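September 7, 2018
Notebook, gripper comparison, bench by the windows

Continued with the slotted fingers. Yesterday I finished the solid ones from Procházka, 47 grasps, results are in the shared table. Same controller and same speed for both, only the fingers were changed.

Closing force set to 7 N at first. With the foam block it was enough. With the plastic bottle it slipped two times when the arm accelerated, so I raised it to 9 N and started the series again from zero. Please do not mix the two files, the first one has "old" in the name.

Result for the slotted fingers: 94 grasps, 5 failed. All five were with the bottle. The solid fingers failed more often with the bottle, but they hold the thin box better. I think the slotted plates bend a little at the tip. I did not measure this yet.

Wrist camera: exposure is still a problem on this side of the room. The auto mode follows the windows and then the object becomes dark. I fixed the exposure by hand, but in the afternoon it must be set again. Close objects are soft also. The lens from Plololville has a shorter focus distance, we should try it before we change the software.

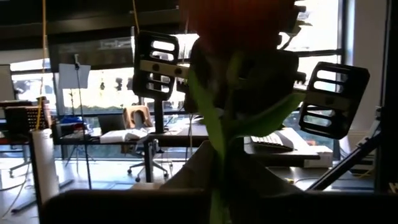
Cable of the second arm was pulling on the connector in the last joint, I gave it more length and fixed it with tape. Must be done properly.

To do:
- measure bending of the slotted tips at 9 N
- ask Pruravach if the finger pads exist in softer rubber
- repeat the thin box with both pairs, lower approach
- copy the logs to the server, the local disk is almost full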